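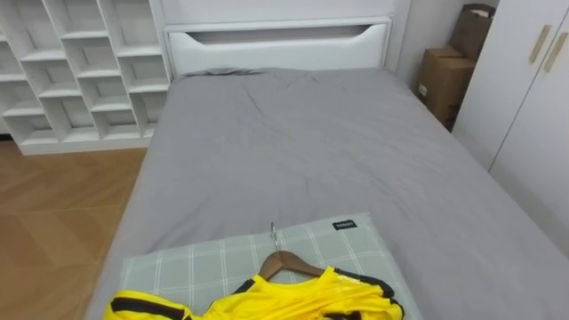 # Fledel 2 garment control package: review after one long bench run

**Version tested:** Fledel 2, build 941
**Host:** Karuva humanoid, tethered, standing
**Planner:** Từ, default settings
**Verdict:** Usable for supervised work. Do not run it near people until the hold fault described below is fixed.

Fledel is a control package for picking up, moving and putting down clothes with a multi-fingered hand. It sits between the planner and the hand controller and decides how hard to grip, how fast to lift and when to let go. Version 2 adds sleeve and collar detection, a slower lift for slippery fabrics, and a link monitor that is supposed to make the arm safe when the planner stops talking to it. The link monitor was the reason we wanted the upgrade. It is also the part that failed.

## Setup

Installation took one afternoon. The installer found the hands without help but wrote the wrong mounting height for the robot, which we run on a wooden step next to the bed. With the wrong height, every reach came in low and the fingers pressed into the mattress. The fix is one line in the site file. The manual lists the setting under "Furniture", and we lost an hour looking for it under "Robot".

The test room is furnished as a small bedroom. Garments start on a bed or on a metal drying rack and have to be moved from one to the other. Most of our runs used dark jackets and a yellow sports jersey with black trim.

## Normal operation

Grip control is good. Jackets on hangers are the easy case, and Fledel handled them without much tuning. Thin synthetic fabric is harder. The old version pulled these items into a rope before lifting; the new one pinches near the collar, waits, and then lifts. It is slow, but the garment usually arrives in a shape a person could fold.

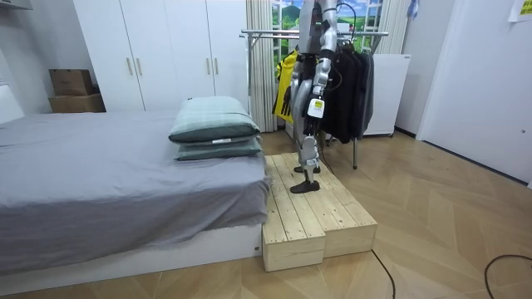 Standing stability while reaching is a separate matter, and Fledel does not manage it. The package sends the host a warning when it expects a side load, such as a sleeve caught on a rack bar. Karuva firmware accepts the warning and shifts weight toward the rear foot. On level floor this is fine. On a step the shift should be capped by hand, as the default range assumes there is floor behind the robot. We set the cap to half and had no foot placement errors after that.

Fledel also has no idea where its own cables are. Keep them behind the robot and away from the edge of the step.

## The hold fault

During a bed-to-rack run the planner link dropped. The manual states that on a lost link the arm slows to a stop, the hand opens, and the joints go compliant. In our case the arm stopped correctly, in around 600 milliseconds. The hand did not open. It held the jersey at full grip, and the joints stayed stiff.

The operator pressed the stop on the pendant. The legs locked as designed. The hand still did not open, and the status page reported "Released". We cut hand power separately and removed the garment from the fingers.

We repeated the test with the link cut on purpose. Results were as follows:

- Link cut before contact: correct behavior every time.
- Link cut during the lift: correct behavior every time.
- Link cut during the pause between pinch and lift: hand stayed closed in 8 runs.

The logs point to the pause itself. During the pause Fledel marks the hand as "not holding", so the release command is skipped as unnecessary. The status page reads the same flag, and that explains the false "Released" message. The false message is the worse of the two problems — an operator who trusts it may reach in. 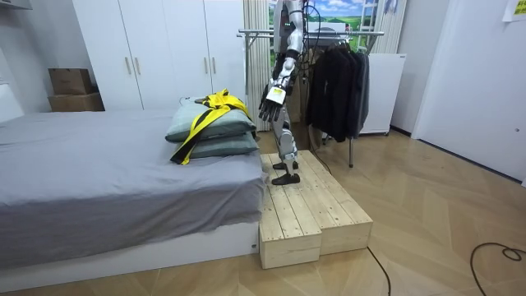

*Rakmont — Home Tasks Bench, Manipulation Safety*

We reported the fault with logs attached. The vendor confirmed it and offered a workaround: set the pause to zero. This does remove the fault in our tests. It also removes the main improvement in version 2, and thin fabric goes back to being pulled into a rope.

Until a corrected build is out, this bench works under the following rules:

1. Pause set to zero, or a second operator on the hand power switch.
2. No hands inside the reach area while the status page is the only evidence of release. Look at the fingers.
3. Straps, cords and anything with a loop stay out of automatic runs. A closed hand and a loop around a heavier object will load the arm sideways.
4. Hand power is cut before anyone steps up to the robot.

## Other complaints

The log viewer drops entries when two clocks disagree, with no warning. Export the raw file instead. Collar detection confuses black trim with shadow on gray bedding often enough that we turned it off for the jersey and set the pinch point by hand. The training data tool works but saves to the system disk by default.

## Who should buy it

Labs that already run Karuva hardware with a separate hand power switch will get a real gain in grip quality once the fix ships. Labs without that switch should wait, or stay on version 1, which has no pause state. We will retest in May, using the same garments and the same link cuts.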